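In Defense of the Hand-Me-Down Couch

I have now owned 3 couches in my adult life and I've paid for exactly one of them. Guess which one I regret.

The one I bought came from a store called Stoltatero, out past the mall, and it cost me $1374 with delivery. It was gray and very low and it looked terrific in the showroom. At home it looked like somebody had parked it in my living room and gone off to find a meter. Nobody could nap on it. My knees came up to my chin. I kept telling people it needed breaking in, and I told them that for four years.

The other two were free. The first came out of a basement in Larklow, plaid, heavy as a boat, with a pull-out bed that only pulled out halfway. The current one belonged to my cousin, who moved into a smaller place in March and told me I could have it if I got it out by supper. So I did! It took two of us, a borrowed pickup and a door we had to lift off its hinges, and I've slept on it more than I've slept on my bed.
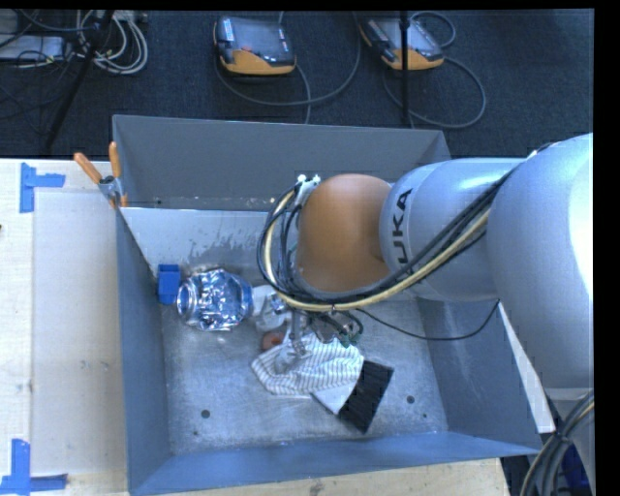
My opinion, and I'll argue it with anybody, is that you should never buy a big piece of furniture until you've asked around your family first. Somebody has one. Somebody is always moving, or getting married, or finally admitting the den is too full — and they'd be thrilled to see the thing go to a person they know instead of the curb.

People tell me used furniture is gross. Well, sure, some of it is. I wouldn't take a mattress. But your aunt's couch has had your whole family sitting on it since 2000 or so, and you've been sitting there right along with them, eating chips.

The other complaint is that nothing matches. My living room has a green couch, an orange chair and a coffee table with a burn mark shaped like Ohio, and I've never once had a guest leave over it. My neighbor over on Prado Street did hers all at once, same store, same wood, and spent $3000. It's very nice. I'm afraid to put a glass down in there.

Anyway, I still have the Stoltatero couch. It's in the garage, and it's yours if you can get it out by supper.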